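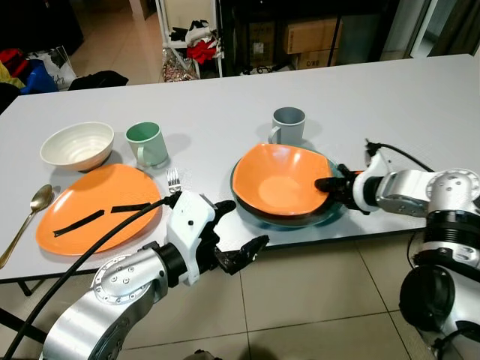
ok so people keep asking me can robots do the dishes yet. short answer no. long answer, thread

1/ clearing a table is the bit everyone thinks is easy. Bowl on a plate, pick up bowl, pick up plate, done. my kid did it at 5. Badly, but did it

2/ grabbing one thing by the rim, fine, two arms can manage that. Bowls are kind of nice for a gripper, theres an edge to pinch. Flat plates are the killer. Nothing to get under. Forks too, ugh

3/ and a bowl sitting on a plate is worse than a bowl on a table. Tilt it too far and whatever is left in it goes everywhere. Push down and the plate slides. You and me fix that without thinking
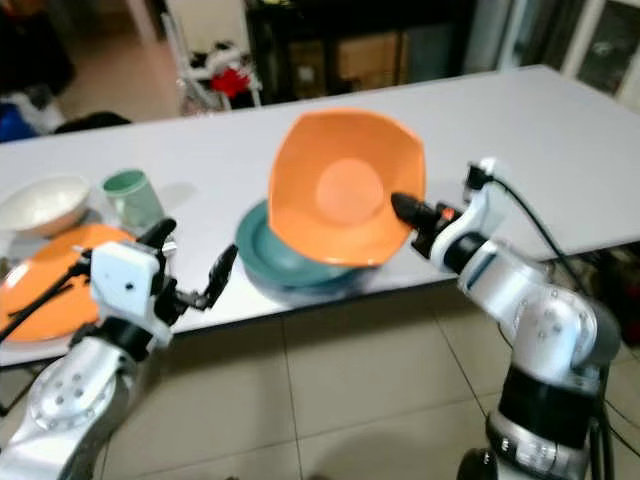

4/ also what does the other hand do?? I'd be holding the plate still. Most of the demos I've watched, second arm just waits its turn. so you paid for two and you're getting one and a bit

5/ Lorcan Moynihan timed a bunch of table-clearing clips back in March. Longest was 359 seconds, one table. He said he'd have washed up and been on the couch by then. fair

6/ someone replied "but Trovidside has one in their cafe kitchen." They have one that moves trays. Same tray, same shelf, all day. Thats a conveyor with elbows, and good for them, it works

7/ mixed stuff is the real test imo. mugs, spoons, different bowls, nothing where it was yesterday. When one clears that at my sisters place after dinner I'll delete this

8/ do I want one? yes obviously. would I let it near the good plates, no. Ask me agian next March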